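Power board check day back at Acheampong hall

02/11/2024

Got an old power board in the back of a cupboard? Bring it down. The free check day is on again at the Acheampong hall, doors open at 9, last boards taken at 3. Tea and coffee on, gold coin.

Shiuli Khondokar is running the bench again. Last time 175 boards came through the door and 68 went in the scrap bin – mostly cracked sockets, scorch marks, cords gone stiff near the plug. A few had been painted over. One had been under a fish tank for years.

"People look after the telly and forget what it's plugged into," she said. "Have a look at the cord first, both ends. Then the switches."
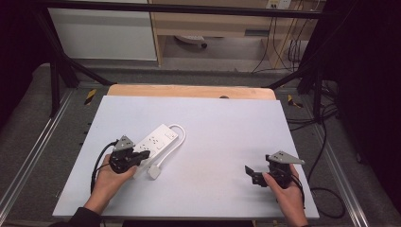
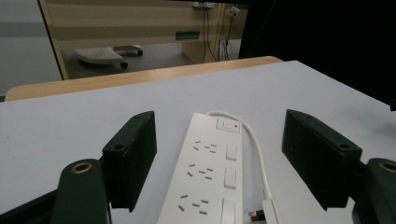
White power board with its cord and plug, on the white bench top.

Boards with a switch for each outlet are welcome, so are the plain ones. Extension leads too, but no more then 3 items a person untill after lunch. The wait can be up to 17 minutes when it's busy.

Please wipe them down before you come. No heaters, no toasters, no microwaves – that's a seperate day, likely January, date to be set.

Anything that fails stays behind for recycling unless you ask for it back, in which case the plug gets cut off. Passed boards get a sticker with the month on it. Juvaleo Hardware is putting in some new boards at cost for anyone who goes home short.

Parking off the back lane, not out the front, the footpath is still dug up. Side door has the ramp.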